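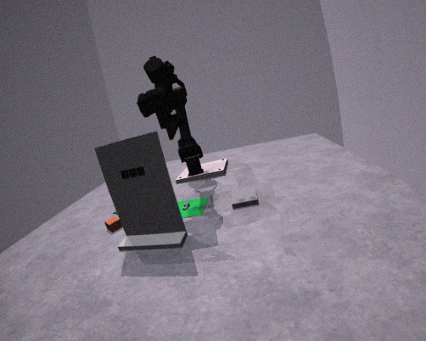

Re: Huvgate Sim Pack for small arms - is it worth the money?

suvun_maker wrote:
I have the pack since August and I want to share how it goes, maybe somebody is still deciding. For 90 you get the arm model, a few ready work cells and one year of updates. The cell in my post is the panel cell, the one with the black arm on the light mounting plate. I use it for practice before I touch the real arm in our workshop in Pindholm.

Good: it loaded on my old laptop without any special settings. Joint limits are already filled in, and I could move the panel and the blocks as I wanted.
Bad: the manual. It has 18 pages and nearly half of them is license text.

Hutsuliak_R wrote:
Thank you for the report. Can you tell if the shadows slow it down? In the old version I had to switch them off.

suvun_maker wrote:
I leave them on. It is slower when I make the long runs, but I start these in the evening and go home.

gearbox_nina wrote:
I must disagree a little with the first post. I bought the full edition for 379 and for me it was too much. The arm is so dark that against a gray wall I see mostly the outline, and then I have to guess how the upper joints are turned. For a paid product I expect better default materials.

Hutsuliak_R wrote:
You can change the color in the material file, it takes three minutes.

gearbox_nina wrote:
I know that I can. My point is that I should not need to. Also the grainy look on the walls, is it the same for everybody?

suvun_maker wrote:
Yes, mine has the grain too. I raised the render quality one step and it became softer, but I did not compare it carefully. About the dark arm I agree with you, I only got used to it.

Demyd Prokopenko wrote:
I teach at the Suvunport evening course and we took the 90 version for the class. My students learn the reach of the arm quickly with it, and when they put the gripper into the panel by mistake, we pay for no repair. I would not buy the full edition for teaching. The extra cells are mostly conveyors, and we have no conveyor.

gearbox_nina wrote:
For a class I can accept this. I need the contact forces to be right, and there I still trust my own measurements more.

Comments (3)

pk_lathe: Does the license allow two computers? I found no answer on the product page.

suvun_maker: Two, yes, but not at the same time - I tried.

oldservo: I wait for the next version. I hope they write a new manual first.

Contact the moderators | © Hutsuliak Workshop Forum | Back to top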